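About Sinden

Gift wrapping, ribbon, paper. Also cards, a few candles, string by the yard. Corner shop, two floors, bell on the door that sticks.

Started by Ans Willems with a folding table at the Gotivside market, one November. Sold out of tissue paper by noon. Went back the next week with more. Shop came 3 years later, in the old Hokel shoe store. Kept the shelves, painted over the rest.

What we do now: wrapping while you wait, wrapping for weddings, wrapping for offices that forgot until the day before (we've met you, you're fine). Odd shapes welcome. Lamps, tennis rackets, a cello once. Bring it in, we'll find paper big enough. No glitter, please dont ask Rostam.

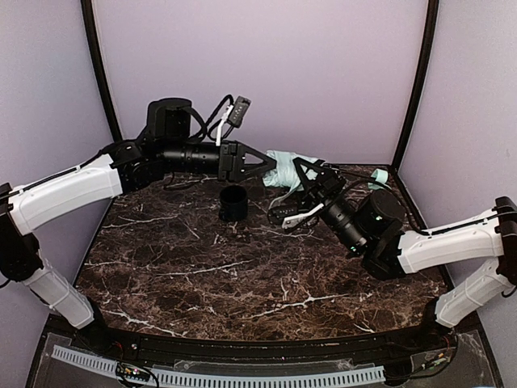 A bundle in pale mint green on the marbled top.

Who's here. Ans, still, most mornings. Rostam Talebi runs the wrapping counter and teaches the evening class, upstairs, 6:30, tea included. Huia Gilchrist does orders and the window. Sanne Hoekstra on Saturdays used to be, now full time, ask her about paper weights.

Classes hold eight people. Beginners fine. Fabric wrapping in spring, boxes and bows in fall. Scissors provided, bring your own if you're left handed, we only have one pair.

Roughly 50 kinds of paper in stock, more before the holidays. Most of it from the Softić mill, recycled, some of it seconds with small flaws and priced that way. Offcuts in the basket by the stairs, free to teachers and daycares. Just say wich school.

Big orders: give us a week. Two in December. Parking behind the building, spot 509, ours untill 5 pm.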